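Vulside: notes on taking old desktop towers apart

README, last touched in July

Hi, I'm Fernanda Coelho and this is the readme for Vulside, my running collection of teardown notes and photos for old office desktops. It started as a text file I kept so I'd stop making the same mistakes, and then people began asking for copies, so now it has folders and everything! The notes cover 17 towers so far, and if you have one to add I'd love to have it.

What's in the folders

notes/ has one plain text file per machine, written while I worked, typos included.
photos/ has pictures of the insides, sorted by machine.
parts.csv lists what came out of each case and where it went (kept, given away, recycled). It has 1618 rows, mostly because I log screws by type, and yes, I know.
cables.txt is my cheat sheet for which lead goes where.

Cables first, always
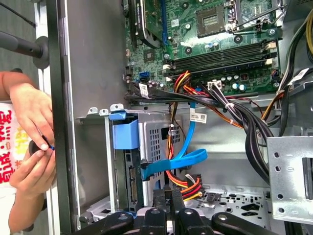
Cables are what slow me down more than anything else, so they get the longest notes. I used to yank everything in whatever order I could reach and then wonder why the drive cage wouldn't budge. Now I start with the data cables, then the power leads to the drives, then the big connector on the board. A flat blue SATA cable like the one folded over on itself in the middle of all that wiring is easy to lose under the power bundle, so trace it with a finger at both ends before you pull on anything. Some of them have a little metal clip you have to squeeze, and some just slide off. I leave the small white ties on the black bundle until the power supply is ready to lift out, otherwise you get spaghetti all over the board.

If a connector feels stuck, rock it gently along its long side. Don't pull by the wires (I've done it, I have the loose pins in a jar).

Drives, memory and the rest

Once the leads are out of the way the drives go pretty fast. Caddies with a plastic handle usually want a squeeze or a push to one side, and optical drives tend to have a latch of their own. Write down which bay each one came from, even if you think you'll remember.

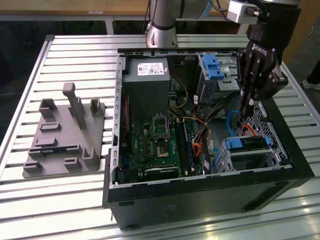 Memory comes out next. Push the latches outward, let the stick pop up, and hold it by the edges. I put each one in its own bag with the machine number on it, and I log the size from the sticker if the sticker is still readable. With graphics cards, look for the retaining clip at the end of the slot before you lift, and take out the bracket screw too. I've forgotten that screw more times than I want to admit.

An ordinary tower takes me 50 minutes, or 60 if I stop to take pictures properly.

Things still missing

The Laitinen and Bireo folders only have half their notes. I have the photos but need to sit down some Sunday and type up the rest. Row labels in parts.csv switch style partway through, so sort by the machine column and ignore the label column for now.

Use any of it however you like. If you spot a mistake, send me the machine number and the line and I'll fix it.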